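Charting and Knitting a Two-Color Border from a Damaged Sampler
Final project report, Textile Structures studio
Devendra Nautiyal

1. Purpose

The goal of this project was to take a border pattern from a worn knitted sampler, chart it, fill in the missing parts, and knit a finished cushion cover from the new chart. The sampler belongs to the Clellmont study collection, where it is filed under the number 1609. It is a long strip in cream and dark blue wool, with five border patterns stacked one above the other. I worked with the fourth, which the collection card calls the Dunora border. Moths had gotten into it on the right-hand side, and the top rows had felted together.

I had knitted stranded colorwork before, but only from printed charts. I had never made one from a finished piece.

2. Making the chart

I was allowed to handle the sampler but not to stretch or pin it. I laid it flat on a towel with a strip of white card behind it and read the stitches with a magnifier, marking them on graph paper in pencil. I worked from the bottom row up. In the first session I lost my place twice and had to erase most of what I had done. After that I used a row of basting thread on the towel, next to the sampler, with a knot every five rows. This was slow to set up but it saved time later.

The repeat is 19 rows high. It has a diamond with a small cross inside, and between the diamonds there is a branching shape that could be a plant. The repeat is 16 stitches wide.

Rows 1 through 14 could be read without trouble on the left side. Rows 15 through 19 were the felted ones. The diamond is the same top and bottom, so I filled in its upper part by mirroring the lower part. The branching shape is not symmetrical, and mirroring did not help there. I drew three versions of the top of the branch and knitted a small swatch of each. The first one left a float of nine stitches on row 17, and none of the rows I could read has a float longer than five. The second looked too heavy. I used the third, which has a single blue stitch at the tip and two on each side below it.

I can't prove that the third version is what the original knitter did. The collection has a note about a similar piece, but the piece itself was out on loan during the whole project.

3. Yarn and gauge

I compared two wools, both from Nigam. The worsted gave clear stitches but made a stiff fabric. The sport weight was softer and closer to the sampler, so I used that, in natural and navy. Needles were US size 3 for the body and one size smaller for the ribbed edge.

My first swatch was knitted flat and came out at 6 stitches to the inch. When I knitted the same chart in the round, the gauge tightened to 6.5. I should have swatched in the round from the beginning, as the cover was always going to be a tube. On 208 stitches the difference adds up to more than two inches.

I washed all swatches in cool water with Breltari wool soap. The navy bled a little in the first wash. I soaked the remaining skeins before winding them.

4. Knitting

The cover has 208 stitches in the round, which is 13 repeats. I worked the chart four times from bottom to top with three plain rows between each band. I held the cream in the right hand and the navy in the left for the whole piece. In the second band I switched hands for part of an evening and the navy stitches came forward in a visible stripe. I ripped back nine rows.

Total knitting time was 80 hours, including the ripped section but not the swatches. This was more than I had planned for. The work went fastest in February, once I knew the lower rows by heart and only needed the chart for the branch.

The jog at the start of the round shows most in the plain rows. I placed it at the side of the cover, where it is less noticeable, and tidied it with a duplicate stitch on each band.

5. Results and problems

The finished cover measures 16 inches across and fits its pillow form snugly after blocking. The diamonds are even. The branches lean slightly to the left, more than on the sampler, and I think this comes from my tension on the navy yarn.

The bottom edge was closed with a three-needle bind-off. The top has five buttons on a ribbed band. The band pulls in more than I wanted, and picking up fewer stitches made it worse, so I went back to the full count and blocked it hard.

If I did this again I would chart on larger graph paper, with squares wider than they are tall to match the shape of a knitted stitch. On square paper the diamonds looked too long, and I spent an afternoon looking for a mistake that wasn't there. I would also keep the three branch swatches labeled. Two of them got mixed up before the review and I had to count stitches to tell them apart.

The pencil chart, the clean copy and the swatches have been handed in with the cover.

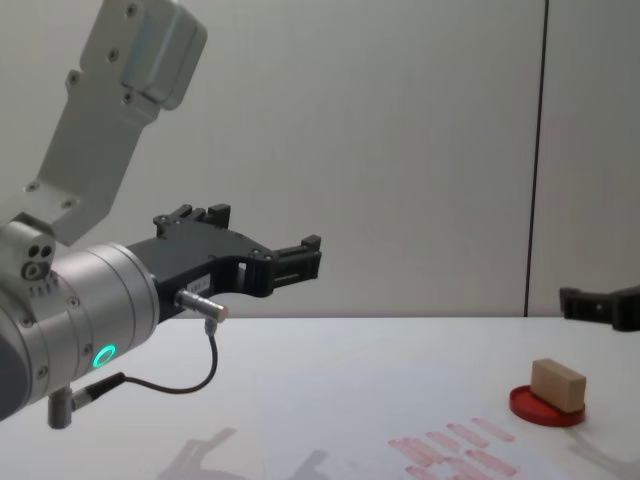 A second copy of the clean chart is in the studio binder, with the uncertain stitches in rows 15 through 19 marked in red.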